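Berge Gift Packers Sets Its Equipment Plan for the Coming Year, One Arm at a Time

January 6, 2019

Berge, the family-run gift basket company, is pleased to share its equipment plan for the year ahead, and we hope our customers, our suppliers and the many small packing shops who have written to us over the past season will bear with us while we tell it properly. It has been a long road of spreadsheets and a great deal of coffee!

The plan calls for the purchase of two robotic arms for the filling tables, to be supplied by Windero, with grippers and table mounts quoted separately by Baltine. The first arm is budgeted for spring. The second will be ordered only after the first has worked through 36 full shifts on real orders, with real candy bags and all the crinkly, slippery packaging that comes with them. We would dearly love to buy both at once, but we would sooner learn our lessons on one machine than pay for them twice.

"When I started asking for quotes, I looked only at the price of the arm, and I think most people do," said Margit Lundgren, who oversees purchasing at Berge. "Then you add the gripper, the spare fingers, the camera, the mount, the training days and the table you have to clear to make room for it all, and you find you are planning a very different purchase. I would tell any small shop to write that second list first."

Much of the planning has centered on what an arm will be asked to pick up. A boxed item with flat sides is one thing, and a soft foil bag leaning in a wicker basket with a tall handle is quite another, so Berge asked each bidder to quote against the goods we pack and the baskets we pack them in. The list we sent out ran to 17 items, pouches and wrappers among them. Suppliers were also asked to price a replacement set of gripper fingers and to say in writing how soon a service visit could be arranged in December, our busiest month by far.

The budget sets aside money for training as well, and every member of the packing team will have paid time to learn the new equipment before it joins the line. No packing positions are being removed under the plan. Ribbons, cards and the final look-over will stay with the people who have always done them so beautifully.

Shops that would like a copy of our buying worksheet, which we have named Rindonness after the lane where our first packing room stood, are warmly invited to write and ask for one. It is free, it prints on two pages, and we are glad to hear how it could be better.
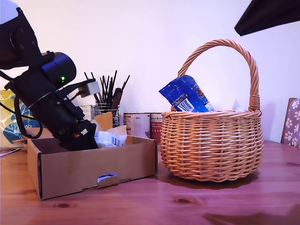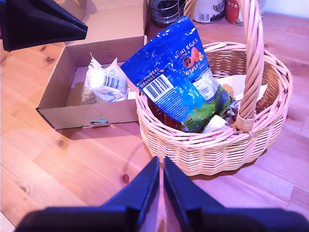
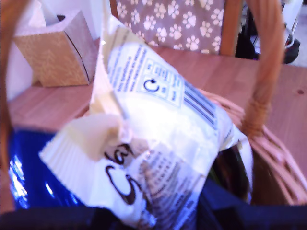
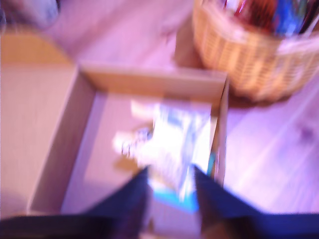 Basket and box work of the kind covered by the Berge equipment plan.

Filed under: Company News, Equipment & Purchasing

Comments (3)

packing_in_pairs: Thank you for putting the spare fingers in the budget. We left them out of ours and had to go back for more money.

Tilda R.: Could you send me the worksheet please? We are a shop of four and just starting to look at quotes.

oldbasketman: Curious if the tall handles gave the bidders any trouble. We switched to low ones years ago and I still miss the look of them.

Contact: Berge Press Desk, ext. 911 | Copyright Berge. All rights reserved. | Back to top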